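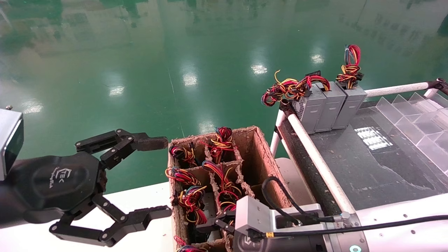
Power supplies and their cable bundles at the Ternden cell, 17/09/2024. Two arms, one pulp box.

We're collecting examples for Stello, our pick-and-place model. The task is power supplies between the box and the work surface. A person drives both arms by remote and we save every run, good or bad.

Count so far is 1,333 runs. The first 22 were practice and won't go into training.

The metal units are easy. They're rigid and the handle tab gives the model something to look for. The wires are the hard part. Every bundle is coiled a little differently and the loops hang over the next cell.

We changed one rule this week. If a finger catches a loop, the driver backs off and tries again in the same run. Before that we stopped and threw the run out. Stello needs to see recoveries.

Runs go up to Zirero at the end of each shift for labeling. We mark 2 things: which unit was picked, and where the wires ended up.

Current pace is 18 runs an hour. Changing the layout between runs takes longer than the runs do.

Next training round is in November. Will post the pick results then, including the misses.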